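How to Run a Small Robot Arm Demo at an Open Day

Posted 10 April 2018

We show a two-motor arm at the Hodholm open day every July, and other groups keep asking how we set it up. These are the steps we follow. They assume you already have an arm that moves and a computer that can talk to it.

1. Pick one short routine

Visitors stay at a table for a minute or two. Our routine lasts 48 seconds and then starts over. The arm goes to a rest position, moves each joint by itself, then moves both together. Save the routine under a name you will recognize when you are tired. Ours is called Brornano, after the first arm we built.

2. Set up the table the night before

Bolt the arm down before you connect anything. Then plug in the servo cables and move each joint through its full range by hand with the power off. If a cable pulls tight at any point, give it more slack. Wide loops look messy but they don't snag at the joints.

Put the white sheet in place next and mark your points on it. We use small dots, and a center line to line up the base.

3. Power up and check

Turn on the supply, then connect the USB cable. Look for the red light before you send any commands. If it stays off, check the supply plug first.

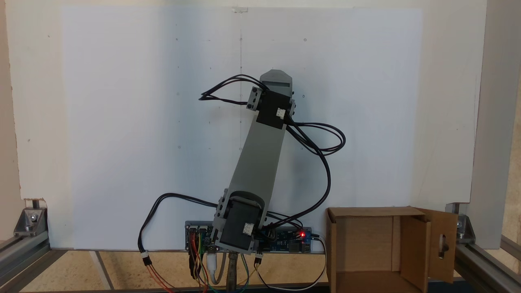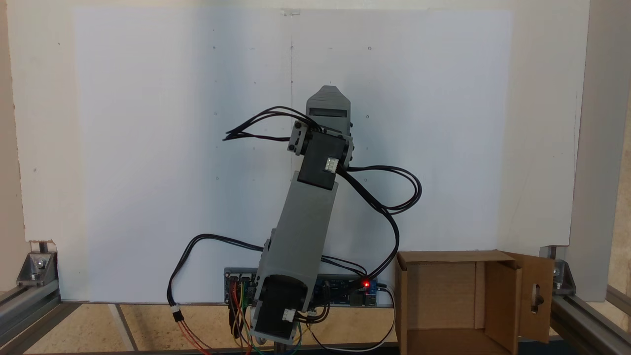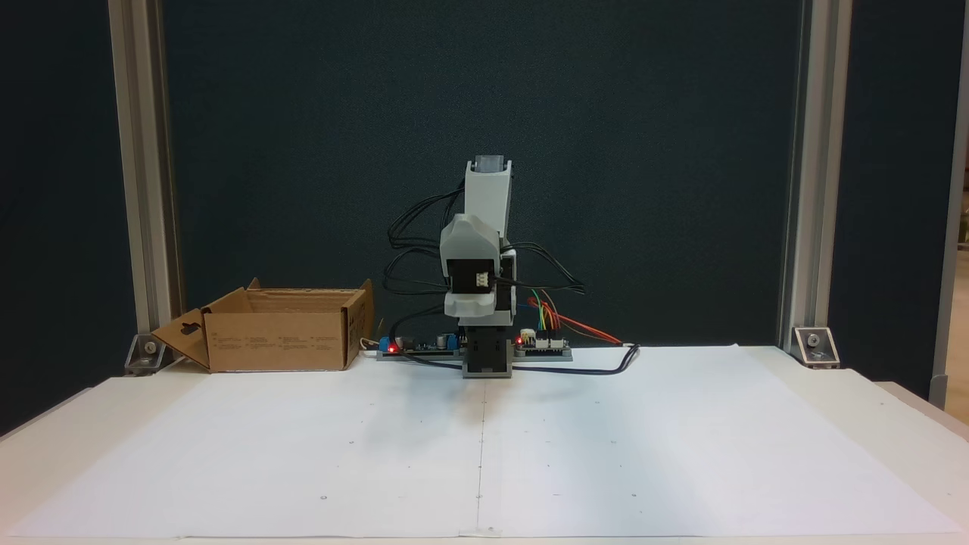

The arm upright, with a red light on at the electronics each time.

Send one slow move to each joint. We start at a speed setting of 200 and leave it there until both motors have gone out and back. After that you can load the full routine.

4. Set your home position

Straight up is easy to judge by eye, but save the numbers too. Last year at Gilmartin we set it by eye only, and the arm was off by 17 degrees after lunch – a screw on the lower joint had worked loose. Now we check home against the saved values every hour.

5. Let people try it

Give visitors one control per joint and nothing else. We use the Bokoteck panel, which has two sliders and a stop button. Set limits in the software so the arm can't reach the table or its own base. Small children will push both sliders to the end at once, so test that yourself before the doors open.

Keep hands back while the motors are on. A strip of tape on the floor works better than a sign.

6. Packing up

Send the arm home, turn off the supply, and unplug the USB cable last. Label both ends of every servo cable before you pull it. Our routine had run more than 3000 times by the end of the last season, and the only parts we replaced were two cables and the lower bracket. Keep a spare of each in the box with the screws.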